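Equipment Planner (fixed term), Kolter, Erkthorpe

Kolter records people doing household jobs with hand-held grippers. The recordings are used to train robot arms. We need someone to plan and cost the equipment for our second site at Evomcombe, which opens in July.

Sandals and a shoe rack, with the hand-held grippers:
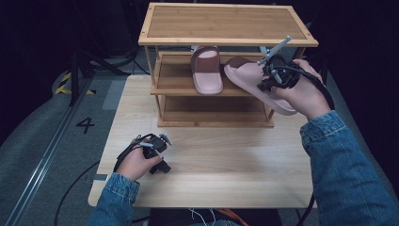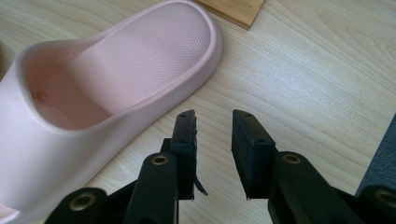
What you will do

Draw up the full equipment list for Evomcombe: grippers, cables, tables, stands, curtains, carpet and the household items people handle.

Get quotes and compare them over the life of the kit. Include spare jaw pads, bushings and cables, and say how often each should be replaced.

Take over the parts register at Erkthorpe, which has 1,436 lines and needs tidying before anything is reordered.

Advise whether to buy or lease the two robot arms planned under the Cruickshank project. The project lead will want a written comparison with delivery times.

Keep a monthly record of spending against budget. You can sign off orders up to £2,000. Anything larger goes to the site manager.

What we are looking for

Experience of buying technical or workshop equipment. You should be comfortable with spreadsheets and able to read a parts drawing. A background in robotics is useful but we do not ask for it. You will spend time on the floor with the people who use the grippers, so you need to be willing to ask them what wears out.

Terms

Full time, based at Erkthorpe with regular travel to Evomcombe. Travel between sites is paid. The contract is for two years.

How to apply

Send a CV and a one-page letter describing an equipment budget you have managed, including anything you would now cost differently. Applications close on 15/09/2026. Interviews are at Erkthorpe and include a short costing exercise.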